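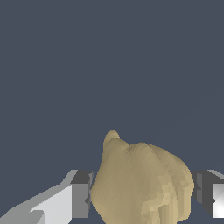

Equipamiento para obradores › Fermentación controlada

Cámara de fermentación Verketex 985

La cámara Verketex 985 está destinada a panaderías, centros de formación profesional y cocinas colectivas que requieren una fermentación estable durante toda la jornada. El equipo mantiene la temperatura y la humedad seleccionadas mediante dos circuitos independientes, gobernados desde un panel frontal con bloqueo por código.

La estructura es de acero inoxidable, con aislamiento de 60 mm en paredes y techo. La puerta admite apertura a derecha o a izquierda – debe indicarse en el pedido – e incorpora junta magnética desmontable para su limpieza.

Características técnicas
Capacidad: 45 bandejas
Volumen útil: 985 litros
Peso neto: 139 kg
Fabricante: Borach

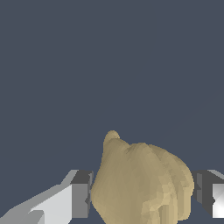
El programa de fermentación retardada permite fijar la hora de salida de la masa y ajusta de forma gradual el paso de frío a calor. Los parámetros de cada ciclo quedan registrados y pueden exportarse para el control interno del establecimiento. La humidificación requiere toma de agua descalcificada; el filtro Gorkurska se suministra por separado.

Instalación y garantía
La puesta en marcha corresponde al servicio técnico de Garside o a un instalador autorizado. La garantía cubre piezas y mano de obra durante dos años, con exclusión de juntas y filtros. Las solicitudes de presupuesto para centros públicos se dirigirán a Hina Memon, departamento de licitaciones.

Ficha revisada el 25 jun 2018. El fabricante se reserva el derecho de modificar las especificaciones sin previo aviso.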